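Zillden User Forum
Maintenance and Commissioning
Topic: Recurring homing offset on a two-arm cell, shared rail

Posted by bn_ok
Good afternoon. I am responsible for the upkeep of a two-arm manipulation cell at the Madetti laboratory, and I would appreciate the views of members who maintain similar equipment. Both arms are mounted side by side on a single aluminum rail at the front of an extrusion enclosure. The floor is a printed soft mat and the items handled are light: sponges, plush toys and the like.

Since February the right arm has been returning to its home position with a lateral error of 2 mm at the gripper. The left arm repeats within tolerance. Joint calibration was carried out again on both arms using the standard Zillden procedure, and the error was back after about 300 cycles. 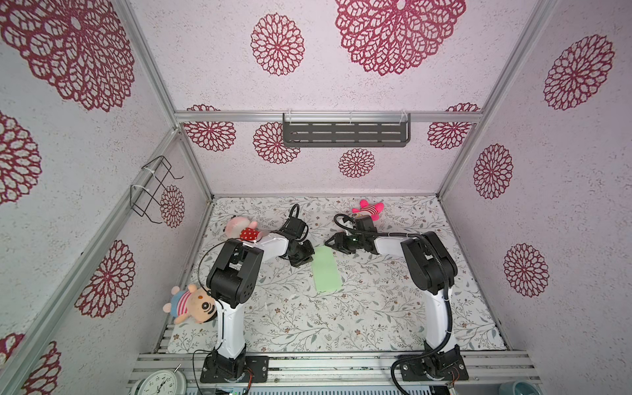 The base plate bolts were checked with a torque wrench on each occasion and none had moved. My present view is that the fault lies in the encoder at the right elbow, and I intend to request a replacement joint module. Before doing so I would ask whether anyone has seen the same pattern with another cause.

Bok-nam Ok

Posted by railside
Which bolts were checked? There are the ones holding the base plate to the rail, and there are the ones holding the rail to the frame. If the second set has relaxed at one end, the arm nearer that end will show an error and the other may look perfectly sound. I would put a dial indicator on the rail before ordering anything.

Posted by bn_ok
Only the base plate bolts. The rail fixings were last tightened at installation. I shall check them this afternoon.

Posted by yeseo.seok
I must respectfully disagree with the encoder theory as well, though for a different reason. On the Zammont cells under my care, the conduit on the right arm was clamped too tightly at the base. As the elbow extended, the conduit came under tension and drew the upper link slightly to one side. The error was small and constant in direction, and recalibration concealed it for a short time only.

Our maintenance instruction now reads as follows:

1. Isolate power and support the forearm.
2. Release the lowest conduit clamp.
3. Move the arm by hand to full reach and back, 5 times.
4. Refasten the clamp with the arm at full reach, leaving visible slack.
5. Home the arm and record the offset.

Ye-seo Seok

Posted by railside
With respect, a conduit that stiff would trip the torque limit long before it bent anything. I have yet to see it on this class of arm.

Posted by yeseo.seok
The torque limit on our units was set well above the factory value by the integrator, Zerouali. I would not assume that the original poster's limits are at default either.

Posted by bn_ok
I thank both members. The results to date are set out for the record.

Rail fixings: one bolt at the right-hand end took a little under a quarter turn to reach specification. The remainder were tight.

Conduit: there was slack at the base with the arm folded, and very little at full reach. The clamp has been reset in accordance with the instruction above.

Torque limits: at default on both arms.

The homing offset directly afterwards was within tolerance. As both changes were made in the same session, I am unable to say which was responsible.

Posted by railside
It was the bolt. Put a witness mark on it and look again in a month.

Posted by yeseo.seok
I would still recommend a run of 500 cycles before the joint module request is withdrawn. Kindly log the offset at regular intervals, as the point at which it begins to drift would be informative.

Posted by bn_ok
Agreed. The request is on hold and the bolt has been marked. The run will begin at 7:00 tomorrow morning and I shall post the log when it is complete.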